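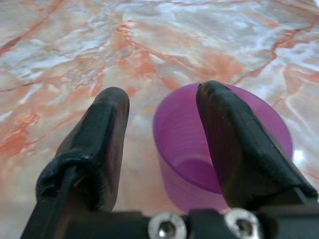 ¿Qué da el color rojizo a las vetas de un mármol? Sobre todo los óxidos de hierro, que se depositan en las fisuras de la roca.

3.2. Percepción de la veta

Se encuestó a más de 600 clientes de Proveck sobre muestras pulidas de 18 variedades. El tono de fondo pesó menos que el dibujo – sobre todo en las piezas claras –, en línea con lo observado por Rusu en Grellton.

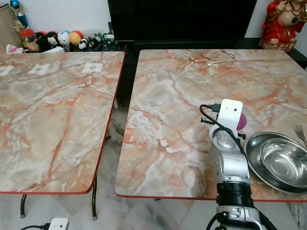

Figura 4. Mesas con tablero de dibujo marmóreo.

La preferencia por la veta marcada disminuyó con el tamaño de la pieza. En superficies pequeñas, como los tableros cuadrados de la figura 4, con vetas anaranjadas y un canto rojo, el contraste se aceptó mejor que en suelos continuos.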